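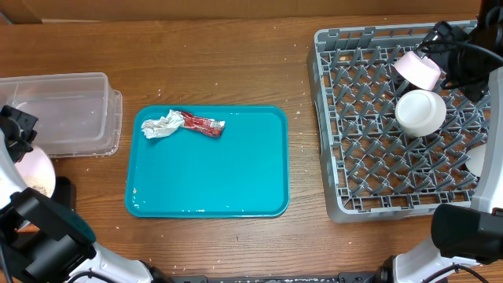
Do the new wrapper collection points in Medon mean that crisp packets and biscuit wrappers are being recycled?
Some of them may be, but the scheme's own paperwork doesn't show it.

The green bins went up outside the library and both Griltley shops in January, with a sticker on the front promising that your soft plastics will be "given a new life". I would like to know what life. I have asked Griltley, who sent me to Bunora, who pay for the bins. Bunora sent me a leaflet. The leaflet has a drawing of a park bench on it.

Let me say what we do know. Bunora's summary of the first stage says the bins took in 855 bags of wrappers, and the word it uses for these is "diverted". Diverted from what is clear enough, namely your kitchen bin. Diverted to where is left open. The next page says the bags go to Hiebert, the sorting firm, "for onward processing", and there the trail stops. A lorry taking a bag out of town has diverted it. So has a shed.

I rang Hiebert. A polite man told me that wrappers with a shiny metal layer are hard to do anything with, and that clean carrier bags and bread bags are much easier. He would not give me a split between the two, or say how much of either leaves the site as something a person could use. He did say that a share goes for "energy recovery", which is burning. I have nothing much against burning rubbish to make electricity, and it may well beat a hole in the ground. It is a long way from a park bench, though, and the sticker doesn't mention it.

Estíbaliz Carrasco, who wrote in after the last issue, thinks I am being a misery. Her point is that people who save up their wrappers start to notice how many they get through, and buy fewer. That could be true. I would like it to be true. My own guess is that it works the other way for plenty of us: once the packet has a nice green bin to go to, there's less to feel bad about when you buy the next one. Neither of us has any evidence, and as far as I can tell Bunora hasn't looked for any. They do sell the snacks.

Then there is the money. The council is being asked for 4,000 pounds towards a second set of bins, with Bunora putting in 1,000 and its logo. I can't see why the smaller share buys the logo. The same council cut the food waste round to every other week last year and said there was nothing left in the pot. Food waste is heavy, it rots, and we know exactly what can be done with it. Wrappers weigh next to nothing. If I had 4,000 pounds to spend on Medon's rubbish I know which end I'd start at.

Jade Petrenko has put a written question to the council on our behalf. It asks for 2 things:

How much of what is collected is made into something else, by weight, with burning counted separately.
Who checks that figure, and whether they are paid by Bunora.

She was told to expect a reply before the vote on the second set. We'll print it in full if it comes, park bench and all.

In the meantime, should you use the bins? I do, when I'm passing. Clean and dry only, please -- the man at Hiebert was firm that a bag with food in it can spoil the ones around it. Foil is a separate matter: kitchen foil goes in the ordinary recycling here once it's scrunched into a ball, and has done for years without a sticker. Don't make a special trip by car for any of it.

Letters on this to the usual address, including rude ones.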